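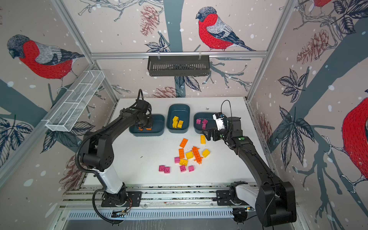 Chapter 7
Learning Away from Home: The Residential Outdoor Course

By the end of this chapter you should be able to:
describe how a residential course differs from a day program
explain how instructors set the pace for a mixed group
plan the first two days of a course for beginners

Most people who take part in outdoor education first meet it on a residential course. They arrive on a bus with a group they may or may not know, and they stay for several nights. Meals, chores and free time count as part of the teaching.

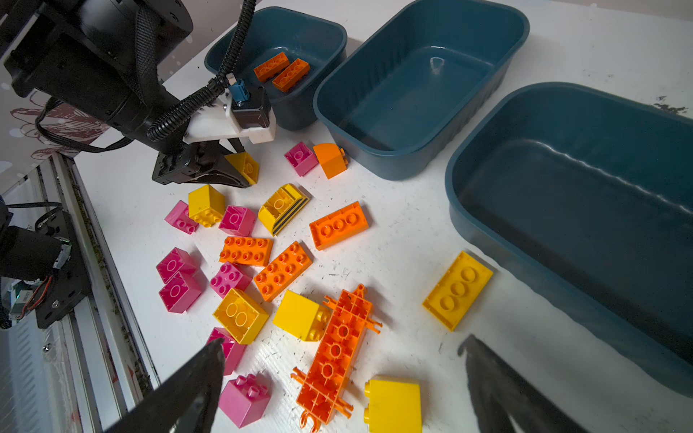 Day programs work differently. A student who struggles on the climbing wall at two o'clock is home by five. On a residential course that student eats supper with the same group and goes out with them again the next morning. Instructors need to plan for this.

7.1 The Skalley Center

We will use one center throughout the chapter. Skalley opened with 30 beds and now takes 188 students at a time in the busy month of June. Its head of training, Hanneke Dekker, asks new staff to keep the first day short: a walk to the lake, a swim test and an early night.

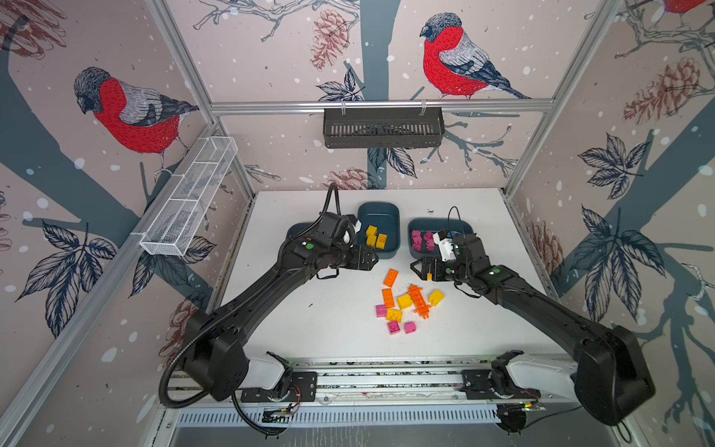 The second day is longer. Groups paddle in the morning and practice map reading after lunch. Harder trips, such as the 1000-meter ridge climb, wait until instructors have seen how each person copes with cold, hunger and being told what to do.
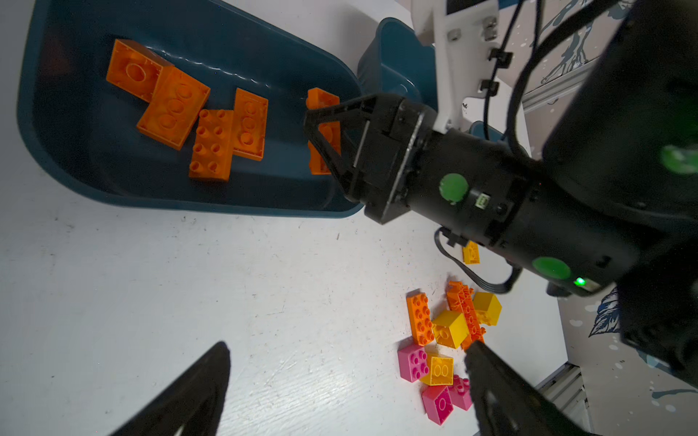 Figure 7.1 Orange bricks in a bin

Before reading on, write down what you would put in the first evening of a five-day course for twelve-year-olds. You will come back to your notes in Section 7.4.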